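Tabletop Manipulation Data Collection: Progress Report to Durkenia
Barnesero site, reporting position at 1 May 2022

Collection continued on the household objects task set. The total held at the close of the period is 3810 recorded episodes, of which 3658 have passed the automatic checks on timing and joint data. Of these, 3477 have also been reviewed by an operator and released to the training group at Stemitz.
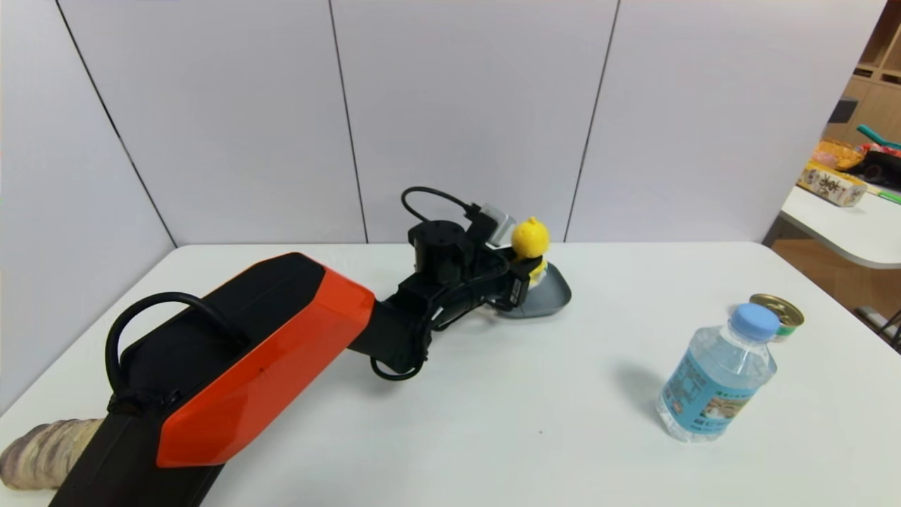
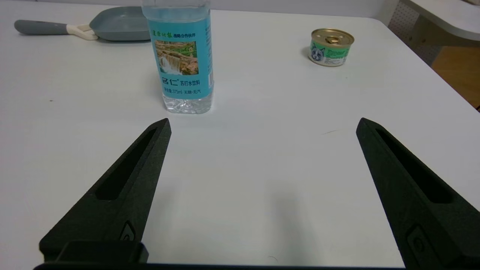
Station at Barnesero, head view first and wrist view second. The water bottle and the can appear in both.

The episodes rejected by the automatic checks fall mainly into one class: the wrist stream started late and could not be aligned with the head stream. A change to the recording software (Nyaga, current branch) now holds the arm still until both streams report a valid clock. The fault has not recurred under the new version, but the old episodes cannot be recovered and will be left out of the release.

The gap between checked and released episodes is a matter of reviewer hours. Each episode is watched once at normal speed and given a start mark, an end mark and a short text instruction. Where the operator made a second attempt at a grasp, the episode is kept and tagged — the training group asked for these, as the first models recovered poorly after a missed grasp.

Transparent objects remain the weakest part of the set. Depth readings on clear plastic are unreliable, and operators tend to approach such objects from the same side each time. Starting positions are now drawn from a printed list before each run. This slows the work slightly and has made the approach angles more varied.

Of the work packages in the agreement, 4 are affected by the above. None needs a change of budget. The lighting variation package starts later than planned, as the dimmable lamps were delivered with the wrong fittings, and it should be complete in July.

We ask Durkenia to confirm whether the rejected episodes may be deleted from the shared store. They take up a fair amount of space and have no further use at our end.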